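I look after the house rules for our home robotics group at Blackburn, and I get asked the same things over and over, so I've put the answers on one page. These are our own rules. They sit on top of whatever safety standard applies where you are, so read that one too!

# House rules for two-arm tabletop robots: your questions

## Who has to follow these?

Anyone who runs an arm on our projects, whether you're at the Blackburn office or working in somebody's living room. It doesn't matter if it's your first day or you've logged 315 sessions. I've been doing this a good while and I still read the card before I switch on.

## Can I work alone?

For setup and for arms that are powered down, sure. Once the motors are live I want two people in the room, one driving and one with a hand near the stop button. The second person isn't there to chat or answer email (I know, I've done it too). If they need to step out, you pause.

## How fast can the arms go?

Slow. We cap them in the Floner control software, and the cap stays on for everything done in a home. If you think your task needs more speed, write to me first and we'll talk it through. Please don't change it and tell me later.

## How much space do I need?

Reach both arms out as far as they'll go, with the power off, and see what they touch. Then add a good step all the way around for people. Chairs get pushed back, and so do bags. TVs and shelves are the ones folks forget, especially in smaller rooms where the cabinet is right behind the table.

## What about cables?

Cables are my pet topic, sorry. Every session starts with a cable check:

- Move each joint by hand through its range and watch the cable the whole way.
- Leave enough slack at the wrist that nothing pulls tight at full stretch.
- Keep floor cables out of the walking path, or tape them down if you can't.
- Push each connector in and give it a tiny tug.

It takes 10 minutes if you're being careful. We had a pinched cable in October that cost us most of an afternoon, and a proper look at the start would have caught it.

## Are printed gripper parts allowed?

Yes, and we use plenty of them. Look them over for cracks near the bolt holes before you start, and swap anything that flexes more than it used to. Write the print date in the parts log. We keep one spare for each side in the Pivow kit box, so if you take the last one, say so in the group channel.

## Which objects are OK to handle?

Everyday stuff with no blade and no glass. Metal bowls and spoons are great to start with. Forks are allowed too, but I treat them as pointed objects, and so should you. That means:

- Keep your face and hands well back while a gripper is holding one.
- Never take a fork out of a live gripper. Pause, lower the arm, then open it.
- Keep cords and soft toys away from the tines.

Knives are a no, even butter knives. I get pushback on that every month and my answer hasn't moved.
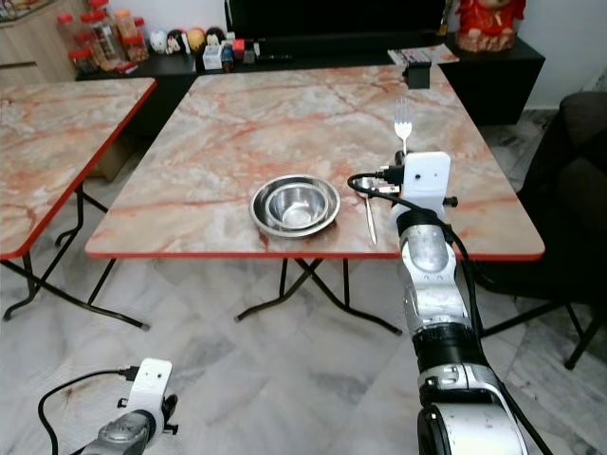

The other thing I'd say about objects is to put out only what the task uses. Anything extra on the table is one more thing to knock off, and then somebody reaches in to save it without thinking. If something falls, let it fall! Pick it up once the arms are paused.

## Is a folding table good enough?

It can be. Open the legs all the way and lean on each corner before anything goes on top. If it rocks, fix it or find another table. I also like to check it again at lunch - folding legs can creep a little on a smooth floor.

## When do I file a report?

Any time an arm touches a person, even lightly, and any time you hit stop for a reason you didn't plan. The form is in Bresis and has 5 boxes. We have 3,154 entries in there at the moment, and most of them are dull, just as I like them. You won't get in trouble for filing one.

## Can kids or pets be in the room?

Not with live motors. A closed door is best. If the room doesn't have one, work while they're out of the house.

## I don't agree with one of these. Now what?

Follow it for now and send me a note with what you'd change. I go through the notes before each update, and the rule about lowering the arm before opening the gripper came in that way.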